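Unit 7 – Can Machines Do Chores Yet? Part B: Assembly on a Tabletop
Course handout, Applied Manipulation
Prepared by Birutė Toom and Riaan Baloyi

Read Part A (bin picking) first. The grading rubric for the lab is on the last page of the March packet.

7.4 Scope

A chore, for this unit, is a job with three properties. The objects are not fixtured. The order of steps matters. The result is judged by a person who did not write the program. Folding towels qualifies. Tightening 1000 identical screws on a conveyor does not, and has been a solved problem for decades.

Sandwich assembly is a useful test case. Each step is a single pick and a single place, the stack is short, and the parts differ in thickness and outline. A person does it without looking closely. A robot arm has to settle four questions at every step: which item, where to grip, how high the stack is now, and when to let go.

7.5 Stack state

Ingredients are presented on a round tray and the sandwich is built on a separate plate. The state is the ordered list of items on the plate. The remaining items may be picked in any order the recipe allows, but the top slice of bread is always last. A planner that picks the nearest item will sooner or later close the sandwich early. 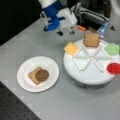 Figure 7.3. Stack state: bread, patty. Cheese, lettuce, tomato and the second slice of bread remain on the tray. Gripper open and empty.

Note the offset between the patty and the slice under it. Placement error carries upward: if each item is placed relative to the one below, small offsets add. If each is placed relative to the plate, they do not add, but a shifted base is never corrected. Cúc Giáp's notes for Part C compare the two methods.

7.6 Results from the Jememia trials

The Jememia trials logged 700 attempted placements with a two-finger gripper. Of these, 281 needed a second attempt or a human hand. Most failures fell into two groups:

Release failures. The item stayed with one finger and was dragged as the arm withdrew.
Height errors. The planner used a stored thickness, and the fingers opened too far above the stack or pressed into it.

Grasp failures were less common than students tend to expect. Behrouz Ahmadpour's rerun added a wrist force check before release – a change of a few lines – and height errors dropped sharply. Release failures did not change.

7.7 Where this leaves the question

Single steps are reliable enough to demonstrate. Sequences are not yet reliable enough to leave alone. At 95 percent per step, a five-step task finishes without error 77 percent of the time. A kitchen or a packing bench would reject that figure.

Problems

1. Derive the 77 percent figure. State the assumption about independence and give one reason it fails for stacking.
2. Write the legal pick orders from the state in Figure 7.3.
3. Propose a release check that uses no camera.

Written answers go to Jad Nassar before the lab, 2 pages maximum.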